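Mugs, cups and the stuff that gets stuck in them

Quick page, typed between jobs. Add your own in the comments, I read them in July when it's slow.

TEA STAINS
Baking soda. Damp cloth, a good pinch, rub in circles. Rinse. Done in under a minute for most mugs. Old stains need a paste left on overnight, then same again. Salt works too but scratches softer glazes so go easy.

Denture tablets for anything tall and narrow you can't get a hand in. One tablet, hot water, leave it till the fizz quits. Wash properly after!! Kelly Parsons wrote in to say half a tablet does a normal mug, tried it, yes it does.

GRAY SCRATCH MARKS INSIDE
Those aren't scratches mostly. It's metal off the spoon. Cream cleanser, soft sponge, a bit of patience. If they come straight back the glaze is worn and you're stuck with it. Switch to a wooden stirrer for that one.

COFFEE SMELL IN A TRAVEL CUP
Take the rubber ring out of the lid. That's where the smell lives. Soak ring in white vinegar and warm water, half and half, 22 minutes is what I set the timer to, no science in it. Dry it flat before it goes back. Store the cup with the lid OFF.
My old Ekex lid has two rings, the second one is hidden under the slider, pry it up with a toothpick. Took me a year to find. Disgusting.

STUCK TOGETHER
Two glasses jammed one in the other. Cold water in the inside one, stand the outside one in warm (not boiling, you'll crack it). Wait. Twist gently. Still stuck, drop of dish soap round the rim and leave it.

CHIPS
Tiny chip on the foot, rub with fine wet sandpaper, 600 grit, few strokes. Chip on the rim, stop drinking out of it. Pencils, toothbrushs, seedlings. I don't trust glue anywhere near hot tea and neither should you.

RINGS ON THE TABLE
White tabletops show everything. Wipe the bottom of the cup before you set it down, sounds fussy, saves scrubbing. For a ring thats already there, baking soda paste again, 5 minutes, wipe with a damp cloth then a dry one. Test a corner first on anything shiny.
On wood, white rings are moisture. Dry cloth over the top, iron on LOW, no steam, couple seconds at a time, lift and look. Dark rings went deeper and that's a sanding job, different page.
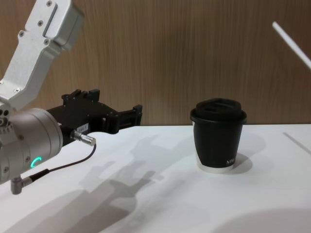
Cup on a white tabletop. Wipe underneath first.

STORAGE
Hooks under a shelf beat stacking. Leave a finger's width between mugs or the handles knock. If you have to stack, two high and a square of paper towel between.
Good cups at the back, everyday ones at the front, chipped ones out of the cupboard altogether. I had 50 at one point. Fifty! Two people live here.
Yulan Cui's trick for moving house: socks. One cup per sock, handle first. No bubble wrap, no newsprint on your hands.

DISHWASHER
Tilt them or you get a puddle in the foot that goes all over the clean plates. Gold rims never. Hand painted, depends, check the bottom. Unload the lower rack first.

More on teapots and limescale when I get to it. Vinegar, mostly.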